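We use cookies to remember your settings and to see which pages get read. Accept all | Manage cookies

Looking after a wooden table (the lazy way)

6/12/25

I've had wooden tables of one sort or another since I left home, and I've done most of the daft things you can do to them. Hot casserole dish straight on the top, bleach spray on a curry stain, a wet tea towel left overnight. So these tips come from somebody who has made the mess first and then had to sort it out before Sunday lunch.

Find out what's on it

Before you buy a single tin of anything, work out what finish your table has. Put a small drop of water somewhere it won't show and leave it for five minutes. If the drop sits up in a bead, you've most likely got varnish or lacquer, or an oil that's still doing its job. If it sinks in and leaves a dark spot, the wood is thirsty and wants feeding. Oil does nothing for a varnished table except make it sticky – I spent a whole July peeling my elbows off one before I worked that out.

Pale wood is what I like best, as crumbs and dust hardly show on it and you can see the grain properly. It does show up tea and red wine, mind you, so you need to be a bit quicker with the cloth.

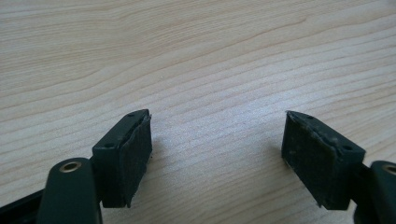

Everyday wiping

A well wrung-out cloth, warm water and one small squirt of washing-up liquid. Wipe along the grain, then go over it again with plain water, then dry it with an old towel. The drying is the bit everyone skips (me included, for years) and it makes more difference than anything you can buy. Those cloudy patches you get at the end where the children sit are very often just old soap and water that never got dried off.

I don't use the kitchen spray on wood any more. Fine for the worktop, but it dulled my old table so badly that I ended up sanding the whole thing back.

White rings

These look dreadful but they're usually only damp trapped in the finish. Try these in order and stop when one works:

– Leave it alone for a day or two. A fresh ring will sometimes go by itself.
– Lay a dry cotton cloth over the mark and run a warm iron over it, no steam, for a few seconds at a time. Lift and look every time!
– Rub in a dab of plain mayonnaise or petroleum jelly, leave it overnight and buff it off in the morning.

Black rings are another story. That's water that has got right down into the wood, often with a bit of metal involved, and you'll be looking at sandpaper or a proper wood bleach. I'd practise on the underside first.

Glasses, mugs and coasters

Cold drinks are worse than hot ones in our house. A tall glass on a warm evening will make a puddle all round its foot, and people pick it up and put it down in a new spot every time, so you get a whole chain of rings. Heavy glass mugs with a thick base are the worst of the lot, in my experience. Cork coasters soak up the drips, slate ones look smart but the water runs straight off them, and felt ones go in the wash with the dishcloths. I keep a stack in the middle of the table where people can reach them, and they do get used (mostly).
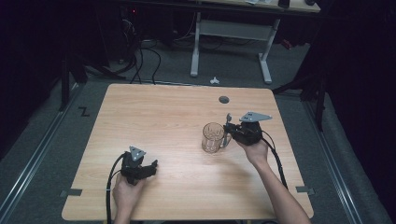 A clear glass beer mug on the table, no coaster under it.

Scratches

For little ones on an oiled top, rub the cut side of a walnut along the scratch and then over it with your finger. It really does work, though keep it well away from anyone with a nut allergy. For anything deeper I use a wax stick. I bought mine at the Rorkel shop in Wusden, where they let you try the colours on an offcut. Go a shade lighter than you think you need, as wax always looks darker once it's in.

Dents (where the wood is squashed, with nothing missing) can often be steamed up on bare or oiled wood. Damp cloth, tip of the iron, a few seconds, have a look, do it again.

Oiling day

Mine gets done twice a year. Clean it, let it dry overnight, then the thinnest coat you can manage, left for as long as the tin says and wiped off until the cloth comes away nearly clean. Open a window. Lay the oily rags out flat outdoors to dry before you bin them – screwed up in a heap they can heat up and catch fire by themselves.

Next time I'll be doing chair legs and those felt pads that never stay stuck.

Contact | Privacy | © 2025 | Back to top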